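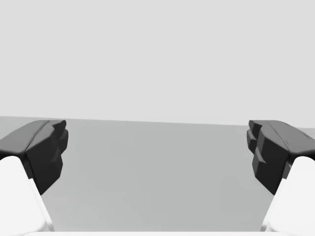 Natsumi Mizuno

14 shares | 6 comments

Every campaign app I've been shown in the past five years has promised to tell me who is going to vote for my side. Truvix promises to tell me why as well. I went into the Clotthorpe by-election with a free login, a borrowed clipboard in case it all fell over, and a fair amount of doubt. I came out with the doubt in good health.

Truvix is a canvassing app for small campaigns, the sort run from somebody's dining room. It's made by Bortolotti, who also do membership software for clubs and associations, and you can tell. You load in the electoral register, it splits your ward into walks, and your canvassers tap in what they hear on the doorstep. Each household then gets a score between nought and ten called Lean. Ten means they're yours. Nought means they'd cross the road. The full licence is £800 for a campaign of up to three months, which for a council by-election is a serious chunk of what you're legally allowed to spend, and I'd urge any agent to work that sum out before reading the brochure.

I followed one campaign, for the independent candidate Tiziana Zanetti, who agreed to let me hang about as long as I delivered leaflets like everybody else. She had 20 people signed up to the app. Her agent, Samuele Tedesco, had run her last attempt on Boria, an older desktop program that looks like a tax return and prints walk sheets on paper. He kept Boria going alongside Truvix the whole way through. I thought that was overcautious for the first week.

Setting it up

Importing the register took Samuele an evening and most of the next morning. Truvix wants the address columns in its own order and gives you one error message, "Some rows could not be read", without saying which rows. He found the trouble in the end: flats with a letter after the number. The app had folded 14A, 14B and 14C into a single front door. Anyone who has canvassed a street of converted houses will know how much of a vote can be hiding behind a thing like that.

Once it was in, the register came to 1660 households, and the walk splitting was good. I'll give it that freely. It knows that you don't want to cross a main road twice, it keeps odds and evens together where the street is wide, and you can drag a boundary with your finger when you know better. Boria makes you do all of this by hand. If Truvix did only this and cost a quarter of the price I'd be writing a different review.

On the doorstep

The entry screen has big buttons and you can use it one-handed, with a leaflet bundle in the other. It works without signal and catches up later. Two of the older phones in the team dropped entries when it caught up, and the support desk said this was "a known behaviour", a phrase I've been turning over ever since. Battery use is heavy. A three-hour session took my phone from full to the red.

Then there are the reasons. After you record how somebody is voting you're asked to pick why, from a list: cost of living, crime, roads, schools, immigration, trust, other. You can only choose one. In Clotthorpe the election was about the closure of the swimming baths and, to a lesser extent, a one-way system. Both of those went in as "other", along with the man who wouldn't vote for anybody with a campervan. You can add your own reasons, but only before the register is imported, and the guide mentions this on its second-to-last page.

Benedetta Benedetti, who did more doors than anyone else on the team, gave up on the list after two nights and typed everything into the notes box. Her notes were the best information the campaign had. The score takes no account of the notes box at all.

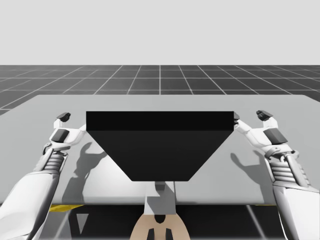
White robot arms on either side of a black object on a light grey table (computer render).

The score

So, Lean. This is what the £800 is for, and I've tried to be fair to it.

Bortolotti say the number is built from doorstep answers, past turnout and "area signals". I asked what an area signal was and got a polite reply which said that the method was commercially sensitive. Fine, they've a business to run. But a candidate is being asked to decide which doors to skip on the strength of it, and I don't think "trust us" is enough for that.

What I could do was watch it. A household nobody had spoken to would be given a 6 or a 7 if the neighbours were friendly. That isn't mad, neighbours do often vote alike, but the app shows a guessed 7 and a spoken-to 7 in the same shade of green. By the second weekend the map was a lovely sight. Large parts of it were guesswork. Brunello Marchetti, an old hand who has worked on both winning and losing sides in this county, took one look and asked how many of the green ones had opened the door. There's no button for that. Samuele had to export the whole file and sort it in a spreadsheet, and when he did, fewer than half had.

It also can't cope with politeness. People in Clotthorpe will tell a candidate she's doing a grand job and shut the door and vote for somebody else, and any canvasser with a few campaigns behind them marks that down as a doubtful. Newer ones mark it as a yes. Truvix weights both the same. Boria does too, to be fair, but Boria doesn't draw you a map and tell you you're winning.

Polling day

The knocking-up lists came through quickly and refreshed as tellers sent in numbers. This was a real help, and much better than running bits of paper back from the polling station. The trouble was the order. The app puts the highest scores first, so in the early evening we were sent to a long row of 9s and 10s who had voted by lunchtime at a station where we had no teller. Samuele switched to his Boria sheets at six and I can't say I blame him.

The final prediction screen, which locks at close of poll, gave Tiziana 1540 votes. She got a good deal fewer than that and came second. I don't blame an app for losing an election, and she might well have lost with anything. I do blame it for a screen that printed a figure like that to the last vote with no range beside it. A tired campaign believed it for three hours.

Who should buy it

A large team with somebody who can handle data, and who'll treat the score as decoration, could get decent use from the walks and the polling day lists. A small campaign with one agent and a tight spending limit should spend the money on a second leaflet. If you already have Boria, keep it, ugly as it is, at least until Bortolotti separate the guesses from the answers. They tell me an update is due in July which will let you edit the reasons list after import. There was no mention of the score.

I tested the version on sale in June 2022, on Android and on an elderly iPad. The login was free and Bortolotti didn't see this before it went up.

14 shares
6 comments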